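Forum > Cords, knots and fasteners > Small hardware

Thread: Thin black cord on a metal pin, keeps curling

l_karunaratne
I have a small metal fitting with a slender silver shaft, and the cord attaches at the tip. Cord is thin and black, supplied by Prodetti in a coil. Laid out on a white surface it will not lie straight. I have 40 of these to finish by April and want the loops out before I cut to length, 300 mm each. 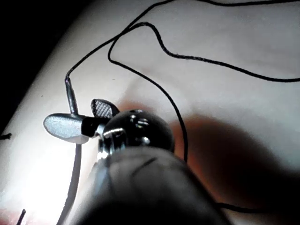
Cord at the tip of the shaft, one broad loop and a wavy run to the right.

weerakoon_a
Coil memory. Hang it with a 200 g weight overnight. Don't use heat until you know the fibre. Polyester will tolerate a warm iron, polypropylene won't.

P.Patwary
Disagree on hanging it from the fitting. The load goes straight into the joint at the tip. Clamp the cord itself, a few centimetres past the attachment, and hang from there.

weerakoon_a
200 g is nothing for a cord like that.

P.Patwary
It's nothing for the cord. I was talking about the joint. We don't know if it's glued, crimped or knotted.

l_karunaratne
Glued, according to the sheet. No pull rating given. A second view with the metal plate showing:

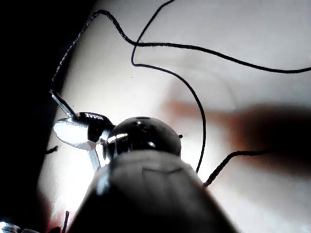

Oval silver plate at left, pin angled up to the cord.

liis_hunt
Looks braided to me, or something close to it. If so, check for twist before hanging anything. Let one end turn freely for a minute. A tight loop like the one near the top usually means it was pulled off the side of the coil. Unroll the coil next time and half the problem goes away.

weerakoon_a
Braid is torque balanced. It shouldn't hold twist.

liis_hunt
Balanced when made. You can still put turns into it in handling, one per wrap if it comes off over the end of a spool. I had a 600 m spool from Nedon that was unusable until I put it on a spindle.

l_karunaratne
Sheet says polyester braid. I'll clamp past the joint as Parveen suggests and use a swivel at the bottom. Does the colour come off on damp cloth? I'd like to try moisture before heat.

P.Patwary
Test an offcut. Mine from Khan left grey on the cloth, the Wornach cord didn't. No experience with Prodetti.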